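Kenberg Community Help > Home and Workshop > Timber and Finishes
Viewed 2726 times - 2 answers

Can I put hard wax oil over old varnish on a timber table?

Good morning everybody. I bought a second-hand table for sewing and cutting patterns. The seller in Amato told me it has varnish on it, but he did not know which one. In the middle, where I iron, the surface became cloudy, and at the front side the varnish is coming away in small flakes. I have one tin of Windix hard wax oil left from the kitchen shelves and I would like to use it, if possible without sanding everything to the bare timber. I live in a unit and my balcony is small, so the dust is a problem for me.

The colour I would like to keep is a light one, please see below.
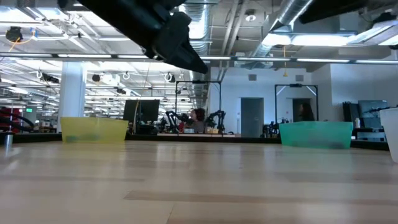

Light wood-grain top with the yellow and green bins at the far edge.

My questions are: will the oil hold on the varnish, and will it make the timber much darker? I should also mention that white cotton fabric lies on this table for many hours, so it cannot leave any grease. A new table of this size costs 2000 dollars in the shop, therefore I prefer to repair.

Ngaio Katene

Answer 1 (marked as helpful)

The oil will not hold. It must go into the timber, and varnish closes the timber like a lid. It would stay on top, sticky for weeks, and your cotton would collect it.

You have two possibilities. The first is to stay with varnish. Wash the top with warm water and a little dish soap, let it dry overnight, scrape off the flakes and sand everything lightly until the shine is gone. After that you can put two thin coats of a water-based varnish. This makes the least dust.

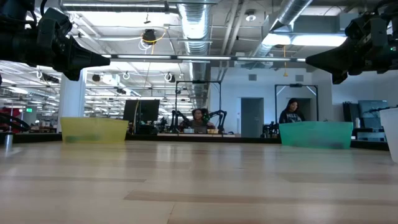

The second possibility is to remove the varnish completely. I did it on my own desk with a card scraper instead of a machine, and I was surprised how little dust there was - the shavings fall down and you sweep them up. It takes patience, I needed two evenings. Finish by hand with paper, not finer than the oil tin says. I went too fine the first time and the oil stayed pale and patchy.

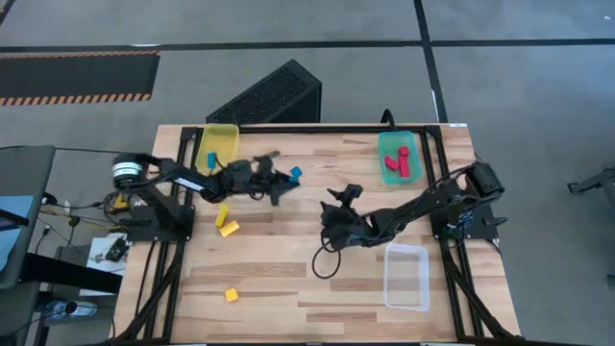 About the colour, pale timbers go more yellow under oil, and dark strips go nearly to chocolate. Wipe a small place underneath the table with a wet cloth and look at it before it dries. The oil will look very similar. If you find it too dark, ask in the shop for an oil with a little white pigment.

One more thing, please do not leave oily rags in a pile. They can heat up and catch fire by themselves. I lay mine flat outside until they are hard.

Answer 2

Just use Trustholm floor varnish, 200 grit paper before, finished. And buy an ironing board.

Comments

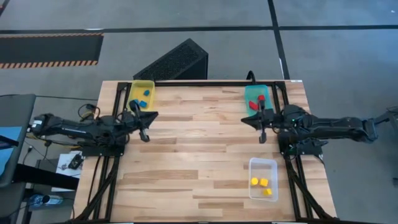
Merle Rakena: I would be careful with floor varnish under an iron, mine got white rings on the first Wednesday. A folded wool blanket under the ironing helped more than any product. Did you try the wet cloth already, Ngaio?

Ngaio Katene: Yes, yesterday. Too dark for me, so I will stay with varnish. Thank you for the advice with the rags also, I did not know it.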